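The woman who hangs up every sock

I first heard about Léonie Rolland from my sister, who had been to one of her Tuesday evening laundry talks and came home and rearranged her entire sock drawer. I was curious enough to call. We ended up talking for most of an afternoon, and I think we spent maybe ten minutes of it on anything that wasn't socks.

Léonie grew up in an apartment over a dry cleaner's in Zamora, moved away for school, and has been running her little household workshop, Grarnomine, for a few years now. She teaches mending, folding, stain removal, all of it. But the class that fills up first is the one on drying small things. "People will iron a shirt for half an hour and then throw their socks over a radiator in a ball," she told me. "I don't get it. You wear the socks more than you wear the shirt!"

Her main tool is the clip hanger, the kind with a row of little clips along a flat bar. She likes the ones with a straight lower edge, because everything ends up at the same height and you can see what you have. The first thing she does is lay the socks out flat on a table before a single one goes up.
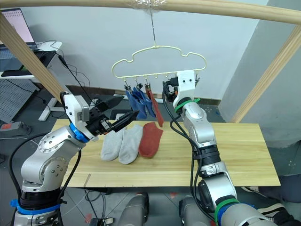 "Laying them flat is the part people skip," Léonie said. "They pull one out of the basket, clip it, pull out another, clip it, and then they have a hanger full of singles and no idea where the partners went." She wants the colors together on the table first, toes all facing the same way, and then she takes them up in pairs. Blue next to blue, gray next to gray. When they come down again they are already matched, and you can fold them right there without thinking.

I asked if that wasn't a little fussy for a weeknight. She laughed at me. She had timed it once, she said, with a family load of 33 socks (yes, an odd number, and yes, it still bothers her), and laying them out first added less than two minutes. Hunting for partners afterward used to take her much longer than that, and it was usually happening while somebody was late for school.

Then there's the question of which end goes in the clip, and I had no idea people felt so strongly about this. Léonie clips by the cuff on anything thin and by the toe on anything heavy. Her reasoning is that a thick wet sock hung by the cuff will pull its own elastic out of shape over time, while a thin one hardly weighs anything and the cuff dries last anyway, so it might as well be up where the air is.

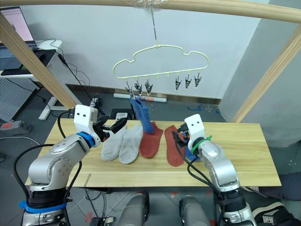 Renji Arai disagrees, and he disagreed cheerfully over the phone when Léonie put him on speaker. Cuffs up, always, he said, and it doesn't matter how thick the sock is, a clip mark on the toe is going to rub inside a shoe and a clip mark on the cuff isn't going to rub anything. He has hung his hiking socks that way for 19 years and the elastic is fine.

"His elastic is not fine," Léonie said after he'd hung up. "I've seen those socks."

What they do agree on is the fabric. Both of them check the label, both of them keep wool away from direct heat, and both of them turn socks inside out for the wash and right side out for drying. Léonie is a bit of a stickler about dark reds. She washes them separately the first few times, cold, and she won't clip a new red one against a pale one until she trusts it. She learned this with a set of dish towels from Hasora that came out of one shared load a color she calls "sad salmon."
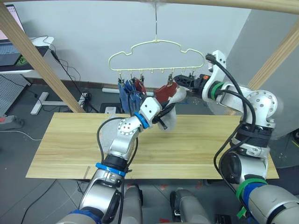
Two-tone socks get extra patience from her too. The lighter section shows every bit of dirt and the darker section is the one that runs, so she gives them a cold rinse and straightens them out as she hangs them. A twist that dries in place stays in place, she says, and then you've got a seam running across your foot all day. Her fix is to hold the top with one hand and smooth the rest down with the other – a quick pull, nothing dramatic.

She's also particular about where the hanger goes. It should hang from something that doesn't wobble, like a rail or a beam, with open space under it. At home she has a wooden rod she put up herself, 60 inches long, with room for two hangers and a gap between them. She doesn't like them pushed against a wall, where the back row stays damp. And she leaves clips empty if she can. If the socks are bunched up so close they touch, she spreads them out, and if there's no room to spread them, she starts a second hanger.

I told her I own one hanger, a Fukon from the discount bin, and that two of the clips are broken. She was very kind about it. Broken clips can often be replaced with ordinary small clothespins and a bit of string, and she has a jar of spares that she hands out in class.
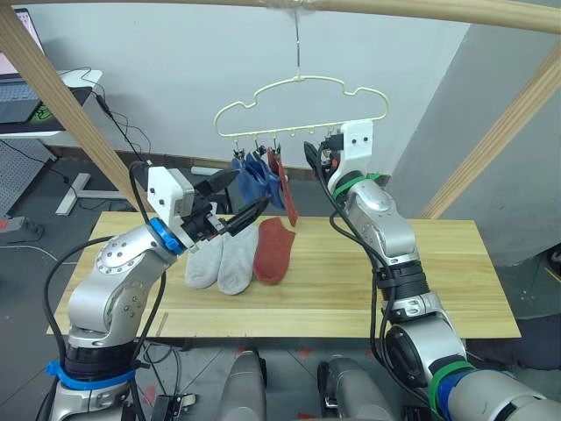
According to Poppy Dawber, the spares are the best thing anyone ever gave her, but she would like it known that the pairing trick only works if everyone in the house is on board. Her kids take down one sock each, whichever is nearest, and walk away. She has given up and buys all gray now.

Léonie thinks buying all gray is a perfectly good system. She just couldn't do it herself. "I like a red sock," she said. "I like seeing it up there with the others while I'm making coffee."

Before I left I asked what she'd tell somebody who wanted to start tonight, with no class and no special equipment. She told me to clear off the table, put the socks down flat, and look at them for a second before doing anything else. Then hang the thickest ones first, since they take the longest, and put them toward the ends of the bar where there's more air moving.

I did it that night with my one sorry hanger. I came out with seven pairs and a single green ankle sock that I don't remember buying. Léonie's next drying class is in October, and I've already signed up. I'm bringing the green one with me.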